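Lernham Basketball Boards > Women's Game > Stondley season talk

Thread: Stondley at the half – is the press worth it?

hardwood_pat
Watched the Stondley game against Atine last night and I want to talk about the full-court press. They ran it for nearly the whole first half. It got them a few steals early and the crowd liked it, but by the time the second quarter was winding down the guards were standing straight up on defense and Atine was walking into open threes from the corner.

Then they dropped back into a half-court zone after the break and won the game with it. So why open with the press at all? Idun Fjeld picked up two quick fouls trapping near midcourt and sat for most of the second quarter. She is the best rebounder on the team. I don't want her 40 feet from the basket reaching for the ball.

zone_buster
The press is the reason Atine was tired in the fourth. You can't look at the second quarter by itself. Their point guard had to bring the ball up against two people every trip and by the end she was leaving everything short. Those late misses started with the work done in the first half.

hardwood_pat
She missed four shots late. She also made all of hers in the second quarter when the press broke down. I'd call that even at best.

rowseventeen
I was at the game, top of section C. Attendance was announced as 1127 and it felt like more. Lots of youth teams there in their jerseys.

What stood out to me was how slow they were getting back once the first trap was beaten. The trap itself was fine. The third defender has to read the pass and go, and she kept waiting to see it thrown. That's an early season problem. They have been practicing together since September and there are three new players in the rotation. I would give it another month before throwing it out.

Also, the new road uniforms look better in person than they did in the announcement. Darker numbers would help from the upper seats, though.

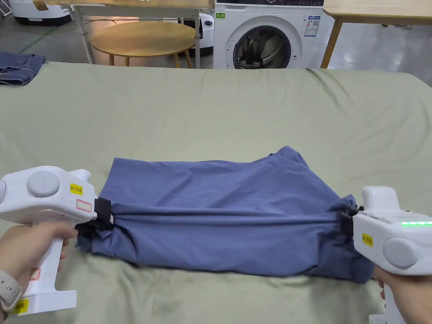 oldgymrat
Three new players is exactly why you keep it simple. Teach them one defense well and add the press after the holidays. When I coached high school we didn't put in any kind of trap until the kids could guard the ball one on one without help. Stondley can't do that yet. Atine drove right past the first defender any time they wanted to in a set offense, and the zone covered that up.

zone_buster
This is college, though. These players have been pressed and have pressed since they were 12. If they don't work on it in real games they won't have it in the tournament. Practice speed is different.

rowseventeen
Agree with zone_buster on that part. You can't copy a real opponent in practice.

hardwood_pat
OK, but then pick your spots. Press after a made free throw. Press coming out of a timeout. Running it on every dead ball for 20 minutes with a seven-player rotation is asking for trouble, and foul trouble is what they got.

cornerthree
It's an eight-player rotation now. The freshman forward got real minutes in the third quarter and I thought she looked good. Set two solid screens that led to baskets and never forced a shot. Doesn't show up in the box score, but the coaches will see it.

Side question, does anyone know if Fjeld is still on track for 1000 career points? The broadcast mentioned it and then went to commercial.

hardwood_pat
She's 30 short after last night by my count. At the rate she's scoring it would be the third game from now if she stays out of foul trouble, which brings me back to the press.

cornerthree
Ha, fair. Third game from now is at home, so that would be nice for her family. I'd like to see them stop play for a minute and give her the ball.

oldgymrat
They should wait for the next timeout. Stopping play in a close game is hard on both teams. Our conference used to have a rule about it and I have no idea if it's still there.

zone_buster
Back to the rotation. My bigger worry is the bench guards. When the starters sat in the second quarter the offense was five players passing around the outside until the shot clock got down to nothing. They had one basket in the last four minutes of the half, and it came on a broken play. Blame the press if you like, but the half-court offense with that group was worse than anything on the defensive end.

hardwood_pat
I'll give you that one. That group needs somebody who can get into the paint. Last year they would throw it to Fjeld on the block and play from there, and she was on the bench.

rowseventeen
Which is why I'd like to see her and the starting point guard staggered. Never have both off the floor at once. It's a simple change and it wouldn't cost them anything.

Parking note for the next home game, for people coming from out of town: the lot behind the gym was full well before tip. The Marty Street garage still had room and it's a five-minute walk – leave by the north stairs, the south ones back up after the final horn.

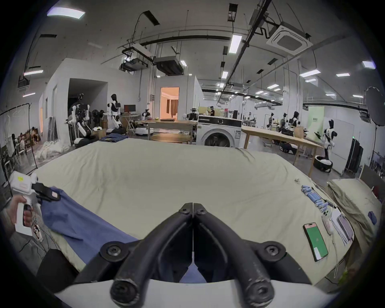

mbell_44
New here and bringing my daughter to her first game. What time do the doors open for the next home game?

rowseventeen
They open an hour before tip, so 6:00 for a 7:00 game. Seats are general admission except for the first few rows behind the benches. If she wants to see the players up close, get there at six and sit by the tunnel. They come out to shoot early.

mbell_44
Thank you, that helps. She plays guard and wants to see the press, so I hope they run it.

zone_buster
Smart kid.

hardwood_pat
She can watch the zone in the second half and see what wins the game.

oldgymrat
Tell her to keep her eyes on the player farthest from the ball when they press. Everyone watches the trap. The back defender is the one who decides whether it's a steal or a layup, and at Stondley right now it's too often the layup.

cornerthree
Just saw the schedule page was updated. Atine again in the last week of the regular season, over at their place. They'll have seen the press on film by then. I expect they bring a third player up to catch in the middle and it'll be a different game.

zone_buster
And by then Stondley will have the rotations down. I'm fine with that matchup.

hardwood_pat
I'll bump this thread when it comes around.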